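Werkstattbuch Requisite und Spieltechnik, Quizproduktion Panix
Februar, Eintrag nach der zweiten Durchlaufprobe

Angefangen 9:40 Uhr, Studio war bis zehn noch vom Licht belegt. Buzzerpulte daher zuerst auf dem Gang durchgemessen, Pult 1 bis 4 in Ordnung, Pult 5 wieder mit Prellen. Der Taster löst beim Loslassen ein zweites Mal aus. In der Sendung würde das heißen, dass der Kandidat sich selbst sperrt. Entprellzeit im Controller von 5 auf 16 Millisekunden hochgesetzt, danach 300 Auslösungen ohne Doppelsignal. Griet meint, 16 sei noch unkritisch für die Reihenfolge, solange alle Pulte denselben Wert haben. Also bei allen eingetragen. Alter Wert steht mit Bleistift im Deckel vom Controllerkasten.

Buchstabenwand: Die Klappe in der zweiten Reihe ganz rechts hängt. Sie dreht bis zur Hälfte und bleibt dann stehen, bis jemand gegen die Wand tippt. Habe die Achse ausgebaut, leicht verzogen. Ersatzachse liegt noch in Nestdale im Lager, Man-sik bringt sie mit dem nächsten Transport. Bis dahin die Achse gerichtet und das Lager neu gefettet. Läuft, aber ich traue dem nicht für eine ganze Aufzeichnung. Für die Proben reicht es.

Runde drei (Wortkette): Die Redaktion hat den Ablauf noch einmal umgestellt. Die Moderation deckt jetzt selbst auf, die Regie gibt nur noch das Freigabesignal. Das Umschalten zwischen Handbetrieb und Regie dauert im Moment zu lange, weil Onder beim Wechsel die komplette Belegung neu lädt. Cayetano hat eine Version, in der beide Belegungen gleichzeitig im Speicher liegen. Heute aufgespielt, alte Version auf dem Rechner gelassen. Beim ersten Versuch kam die Anzeige für die Restzeit nicht mit, der Kanal war doppelt vergeben. Auf 407 umgelegt, dann ging es. Bitte in der Kanalliste nachtragen, ich hatte die aktuelle Fassung nicht da.

Durchlauf ab 11:15 Uhr mit Doubles an den Pulten. Notizen:

– Runde eins ohne Befund.
– Runde zwei: Ton für falsche Antwort deutlich zu laut gegenüber der Uhr. Anselmo hat ihn am Mischpult heruntergezogen, der Pegel in der Datei ist aber noch der alte. Datei neu ausspielen, sonst haben wir das bei der nächsten Probe wieder.
– Runde drei: Umschalten jetzt sofort. Einmal wurde ein Wort aufgedeckt, das noch nicht freigegeben war. Ließ sich nicht wiederholen. Cayetano schaut ins Protokoll, Uhrzeit 11:52.
– Finale: Die Uhr startet mit dem Ende der Frage, im Ablauf steht Anfang der Frage. Muss die Redaktion entscheiden, ich habe nichts geändert.

Die Wortliste für die Wand war heute wieder ein Thema. Beim Mischen entstehen immer mal Buchstabenfolgen, die man so nicht senden will. Bei der Probe war es eine in Reihe drei, die Doubles haben es vor uns gesehen und die Runde war erst einmal gelaufen. Yolanda hat eine Sperrliste angefangen, zurzeit etwa 300 Einträge. Der Mischer prüft aber nur waagerecht und von links nach rechts. Senkrecht und diagonal fehlt, rückwärts auch. Mit Cayetano besprochen: senkrecht kommt noch diese Staffel, diagonal lassen wir. Wenn trotzdem etwas durchrutscht, kann die Regie vor der Freigabe neu mischen. Die Taste dafür liegt jetzt links außen, rot beschriftet.

Kulisse: Das mittlere Podest knarrt, wenn die Moderation nach vorn tritt. Auf dem Ansteckmikro hört man es. Zwei Schrauben nachgezogen und Filz untergelegt, besser, aber nicht weg. Die Tischler von Sepúlveda kommen ohnehin wegen der Rückwand, dann sollen sie sich das gleich ansehen. Die Kante am Kandidatenpult links ist abgestoßen, überlackieren reicht.

Moderationskarten: Das neue Format ist einen Finger breiter als das alte und passt nicht mehr in den Schlitz am Pult. Schlitz erweitern oder Karten schneiden? Griet ist für Schneiden, ich auch. Muster liegt bei mir auf dem Tisch.

Offen:
Ersatzachse Buchstabenwand (Man-sik)
Ton falsche Antwort neu ausspielen (Anselmo)
Protokoll 11:52 prüfen, senkrechte Prüfung in den Mischer (Cayetano)
Sperrliste weiterführen (Yolanda)
Startpunkt der Uhr im Finale klären (Griet mit Redaktion)
Kanalliste nachtragen, 407 belegt (wer zuerst dran ist)
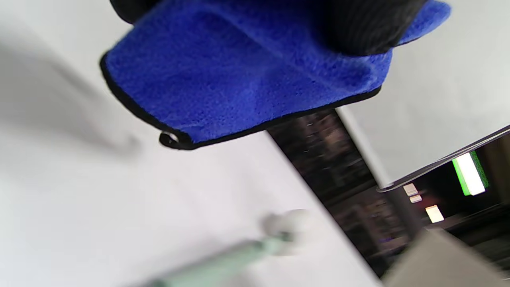
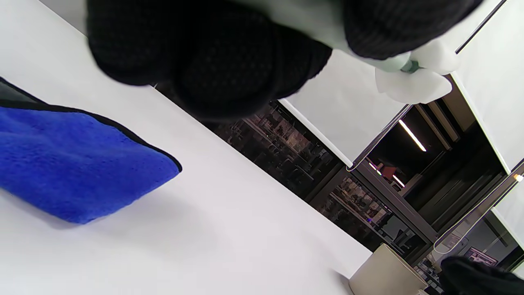 Erstes Bild: blaues Mikrofasertuch mit schwarzer Einfassung. Zweites Bild: schwarzer Handschuh, hellgrünes Teil mit weißer Spitze.

Feierabend 17:30 Uhr. Controllerkasten ist abgeschlossen, Schlüssel hängt im Regieraum.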